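Covix, a software training school in Stetdale, will open sign-ups in March for its next evening course in mobile app development. The course has 24 places, runs for six months and costs $2,580.

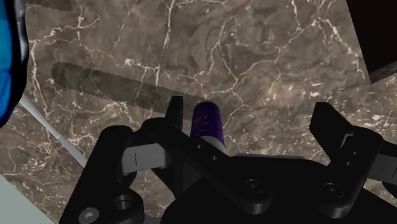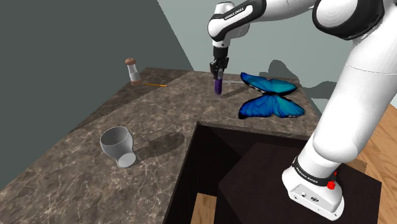
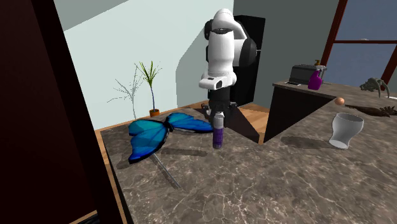 Computer renderings of a gripper and a small purple cylindrical object over a stone surface.

Classes start at 6 p.m. and will be held at the school's Markside rooms. Students build one app from start to finish and publish it before the course ends. Covix says 581 people have completed its courses so far. Applications go through the school's website.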